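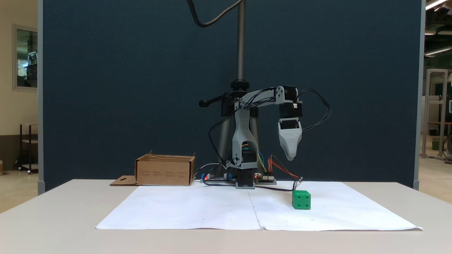
Page last updated: November, 9:40 pm
Home | Reviews | Off-Grid | Batteries | Contact

So I finally caved and bought the Vukolier folding solar panel, the one Sakda Chantharasri kept raving about on the Gostel forum. It cost me $174 with the carry bag, and I've now dragged it through a whole fall of gray skies and two very soggy camping trips.

First impressions were great! It opens up fast, the kickstand legs lock with a proper click, and the cable is long enough that my power station can stay in the shade (my old Vemetti came with a silly short one). On a clear noon it filled my 1000 watt-hour station from flat to full in 9 hours, spread over two days. Cloudy days are another story. I got enough for phones and a lantern, and that was it.
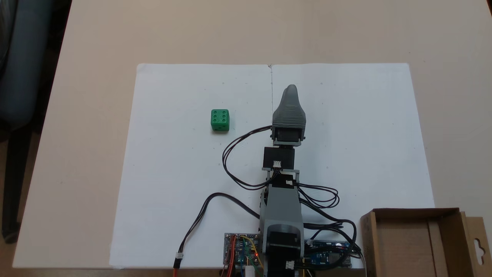 The legs are my one real gripe with this panel. They only hold two angles, and the low winter sun wants something steeper, so I ended up propping the back edge on whatever was handy. Half the time that worked and half the time the wind had other ideas, so you may as well roll a die, like the little green one on the white paper there. A third notch would fix it, Vukolier, please!

Would I buy it again? Yep, for weekends. If you want to run a fridge all winter, save up for the rigid Panyasiri instead.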